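Older homes in Floltville to get help with draughts and heating bills

November 20, 2019

Owners and tenants of older houses in Floltville will be able to apply for money towards draught-proofing and loft insulation from December, the town council has confirmed.

The scheme covers 688 homes, nearly all of them in the streets between the railway station and the Bromness road. Councillors approved it at a meeting on Tuesday night's agenda after two earlier versions were sent back for changes.

Under the plan, the council will pay up to half the cost of the work. Households on certain benefits will pay nothing. The grants can be used for loft insulation, seals for outside doors and windows, chimney draught stoppers and lagging for pipes and hot water tanks. New boilers and replacement windows are not included.

The houses were put up for workers at the old Bruvex mill and most have solid walls, which lose heat faster than the cavity walls found in later buildings. A council survey carried out last winter found that heating was the largest household bill after rent or mortgage for most of the people who replied. Several said they used only one room in the evenings during cold spells.

Tenants can apply in their own name but will need written permission from their landlord before any work is booked. Landlords who accept a grant must agree not to raise the rent on account of the work for 20 months. A residents' group in the town had asked for a longer period, and the council said it would look at this again if the scheme is extended.

The work will be done by Kudo, a building firm based in Bromness, which won the contract after a tender in the summer. It expects to take on 8 extra fitters and to finish the first homes before the end of January. Each visit should take less than a day, although houses with boarded lofts may need a second appointment.

A surveyor will call at each address first to check for damp. Where damp is found, it will have to be dealt with before insulation goes in, and the grant will not cover that cost.

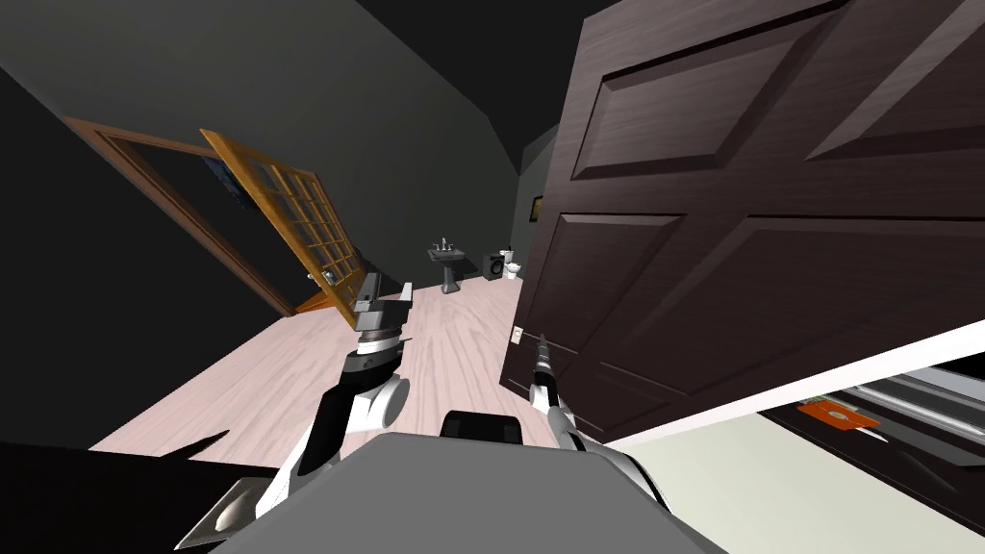
Inside doors are also left out of the scheme. The council's advice leaflet says that keeping them shut in the evening helps to hold warmth in the rooms being used, and that a simple brush strip or a fabric draught excluder can be fitted along the bottom without a tradesman. It warns against blocking air bricks or the vents in rooms with a gas fire or a solid fuel stove.

Some of the houses are in the conservation area around the church. Owners there can still apply, but original outside doors and sash windows must be kept, and seals have to be of a type that does not show from the street. The planning office will check these applications, which could add 3 weeks to the wait.

Forms will be available from the library and the council offices, and on the council's website. Applications will be dealt with in the order they arrive, apart from those from people over 75 and families with a child under five, which will be moved to the front of the queue.

The council has set aside enough money for the first year only. A decision on a second year will be made when the budget is set in the spring.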